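# Keeping the wrist camera and the joint states on one clock

Last changed 2020-07-13, after Kristóf Bozsik moved the recorder to the new message format.

If you train a policy from recorded episodes, every image must be paired with the joint position the arm had when this image was exposed. When the pairing is wrong by one or two images, training still runs and the loss still goes down. The arm then moves a little too far at the end of each reach. We lost most of October to this before Hậu Bạch plotted the two streams over each other and saw the shift.

This page describes how to measure the delay between the two streams in Gimon, how to write it into the config, and how to check the result. It is written for the arm with the two-finger gripper and the wrist camera. For the fixed overhead camera, please use the page of Adesuwa Shehu, because the exposure works differently there.

## What you need

- Gimon with the `align` tool installed
- the Golton driver for the arm, running at its normal rate
- one printed surface with many small details inside the camera's view
- write access to the station config

The surface is important. The tool follows small features from image to image, and on plain white walls it finds almost none. Printed flowers, newspaper, or wrapping paper are all good. A regular checkerboard is worse than it sounds, for the reason that all corners look the same and the tracker jumps from one to the next.

## Step 1: Turn off automatic exposure

With automatic exposure the camera changes its exposure time while the arm moves, and the delay changes with it. Set a fixed value:

```
gimon camera set wrist --auto-exposure off
gimon camera set wrist --exposure-ms 6
```

If the picture becomes too dark, add light. Please do not make the exposure longer than 6 ms, or the small details blur during the motion and the tracker loses them.

## Step 2: Record the shaking motion

The tool moves one wrist joint left and right with a small amplitude, at a speed that grows slowly. Start it from a pose where the camera looks into a corner or at a wall at a middle distance. Keep your hands outside.

```
gimon align record --joint wrist_yaw --seconds 33 --out shake.gim
```

Nothing in the view should move by itself during the recording. A swinging cable is enough to disturb the estimate, so fasten it first.

The gripper fingers are a special case. They are fixed to the same body as the camera, so in the images they stay in place when the arm moves. The tracker would read them as "no motion" and pull the result toward zero. Gimon has a mask for this:

```
gimon align mask wrist --draw
```

Draw one polygon over each finger, a little bigger than the finger itself, and save. The mask must be drawn again when somebody changes the fingertips.

## Step 3: Estimate the delay

```
gimon align estimate shake.gim --mask wrist
```

The tool computes the image motion, takes the joint velocity from the driver, and slides one curve over the other until they fit best. You get an output like this:

```
delay: 33 ms (image late)
fit: good
segments: 4 used, 0 rejected
```

"Image late" means that the time stamp on the image is later than the real moment of exposure. It is the usual case, since most drivers put the stamp when the image arrives at the computer. If you see "image early", do not continue. Most often the joint states are then coming through a buffer — look at the Golton settings for `state_queue` and set it to the shortest length.

Repeat the recording 3 times. The results should differ by less than 4 ms. When they differ more, the computer is probably busy with something else, and the correction will not be stable.

## Step 4: Write it into the config

```
streams:
 wrist:
 delay_ms: 33
 mask: wrist
 interpolate_joints: true
```

The option `interpolate_joints` matters more than it looks. Without it the loader takes the nearest joint state, and you get back a part of the error you just removed.

## Step 5: Check with the overlay

Open any new episode with `gimon view --overlay flow`. The viewer draws small arrows for the motion it expects from the joints, on top of the real image. Step through a fast part of the episode. At the image where the arm stops, the arrows should disappear too.
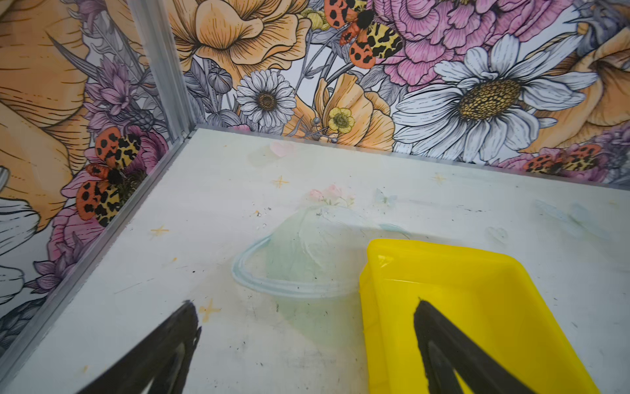 **Do I need to measure the delay again when I change the image resolution?**

Please measure it again each time, because a bigger image takes longer to transfer and the stamp is put only at arrival.

## Old recordings

Episodes made before the correction can be repaired, if the camera and the cable were the same. Ji-hoon Koo wrote a small script for it:

```
gimon align apply old_episodes/ --delay-ms 33 --copy
```

Always use `--copy`. The script changes the time stamps, and in the first version it was possible to run it two times on the same folder, which moved everything by the double amount. The new version writes a flag into the header and refuses the second run, but files from the Mahrous station do not have this header field yet.

After the repair, delete the cached training data. The loader does not see that the stamps are new, and it will continue with the old pairs until the cache is gone.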